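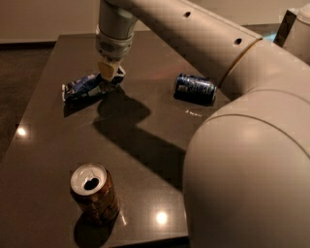
Home > Break Room & Pantry > How-To

Clearing a Snack Table and Dealing with Part-Used Bags

Posted by Duván Usuga in August
Print this page | E-mail this page

This procedure covers a shared table after a snack break: removing the bags, deciding which ones are worth keeping, resealing them, and cleaning the surface. It was written for the long tables in the Parnholm building but applies to any smooth tabletop. Allow 12 minutes for one table.

What you need

– One trash bag, opened and standing on the floor at the end of the table
– A shallow tray or bin for bags that will be kept
– Bag clips (we use the Tello flat clip, 110 mm)
– Two microfiber cloths
– Mild dish soap and warm water in a spray bottle
– A marker

Step 1. Sort before you wipe

Remove all bags and wrappers first. Start at the far end of the table and work back toward the trash bag. Crumpled bags usually hold crumbs and salt in the folds, and dragging one across the table leaves a trail that then has to be wiped twice. Lift each bag straight up by its top seam. If the open end cannot be found, pinch the bag near the middle with light pressure and lift it level.

Do not squeeze a bag to find out whether it is empty. Chips break easily and the air pushed out carries crumbs with it. Lift it and judge by weight, or tilt it slightly and listen.

Step 2. Decide what to keep

Keep a bag if all of the following apply:

– It is at least one-third full.
– The film is not torn below the top seam.
– It was opened the same day.
– It has been in a bowl-and-pour area, where people do not reach in with their hands.

Discard everything else. Bags with a split side seam can be emptied into a lidded container, but in practice this is only worth doing with large bags.

Step 3. Reseal

1. Hold the bag upright and tap the bottom on the table twice so the contents settle.
2. Smooth the upper part of the bag flat between two fingers, working from the contents up. This pushes out most of the air and takes the worst creases out of the film.
3. Fold both top corners in to form a blunt point.
4. Fold the point down twice, about an inch each time.
5. Place the clip across the fold, centered. A clip set to one side will let the other side open.

If no clip is available, fold the corners in as in item 3, then roll the top down four times and turn the folded corners inside out over the roll. This holds for a few hours on stiff film. It does not hold on paper bags or on the soft film used for some nuts and dried fruit.

Write the time of opening on the clip or on a strip of tape, for example "open 3 p.m." Do not write directly on the bag near the printed date.

Step 4. Clean the surface

Brush loose crumbs into a dry cloth, moving along the length of the table. Keep the strokes in one direction. On a surface with a slight gloss, circular wiping leaves streaks that show up under warm lighting, and most complaints about "dirty" tables are streaks.

Spray the second cloth, not the table. Wipe in overlapping passes from the back edge to the front. For grease marks, lay the damp cloth flat on the spot for 30 seconds and then wipe. Finish with a dry pass using a clean side of the first cloth. Check the result from a low angle at one end, with the ceiling lights on.

The edges need a separate pass. Salt collects on the underside of the lip and transfers to sleeves.

Step 5. Store

Stand resealed bags in the bin with the clips up. Do not stack them. Keep the bin away from the coffee machine and the dishwasher vent, as steam softens chips faster than an open bag does. On the Fludton shelving, use the second shelf – the top one is too warm in the afternoon.

Resealed chips and crackers are discarded at the end of the following day. Pretzels can be kept for three.

Filed under: snacks, tables, storage clips

Troker Facilities Notes | Contact the editor | Copyright Troker, all rights reserved | Back to top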